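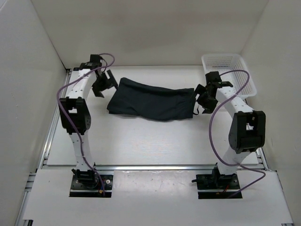
One of the folding cells at the Dirndale open day, with a dark drawstring garment on the table.

Home | Visits | Reports | Members | Contact

Grondside opened its Dirndale building to visitors in October, and 30 of us went on the afternoon tour. Diane Beaulieu met us at the side door and handed out badges. The textile room came first, then the machine shop.

Gordon Thibodeau runs the textile room. He told us the group has 700 garments on its shelves, 100 of them bought secondhand, and that thin knits give the most trouble.
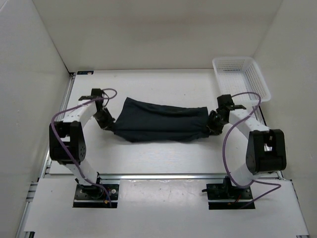
My own interest is in hospital laundry, where I worked until last year, and I wanted to know how a machine would handle a piece that won't lie square. On this table the two arms had the cloth by its opposite ends, and the lower edge still sagged in a wavy band — the same thing we used to get with scrub pants. I asked Thibodeau about it and he said they mostly work on the grip points.

Coffee was in room 301. The parking lot is small, so come early.

Recent reports
Gagnon bottling plant
Padham feed mill
Grondside machine shop, part two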